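Home Visits Archive About Contact

Nov 30, 2025
By Flillosier

The Zemness paper cup works sits at the far end of the Rurkitz industrial road, past the tile yard. It opens to visitors twice a year, and the June day was full before I heard of it, so I put my name down early for this one.

We were split into groups and given earplugs. The first stop was the reel store, where the coated board comes in. It smells like a new book. From there we went to the printing hall, which was shut down for cleaning, and then to the forming line, which was what I had come for.

A flat fan of board is wrapped around a steel form, the side seam is sealed with heat, and a round base is pushed in and sealed as well. The rim gets rolled last. One machine was turning out 60 cups a minute, slowed down for us -- the guide said it normally goes a good deal faster. The noise is steady and you stop hearing it after a while.

Tickets were 2 each, and the walk took nearly 30 minutes. Coffee came afterward, in plain white cups.
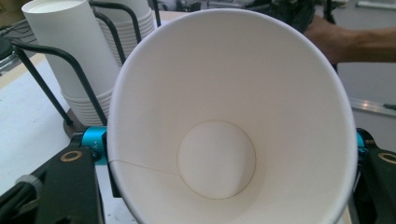
Why is the rim of a paper cup rolled?
The roll stiffens the mouth so the cup keeps its shape when you hold it, and it gives a lid something to snap onto.

The shop by the gate sells cups by the sleeve, along with Nechyporuk napkins. Parking is on the left side of the road only, and the bus back to Rurkitz stops across from the tile yard.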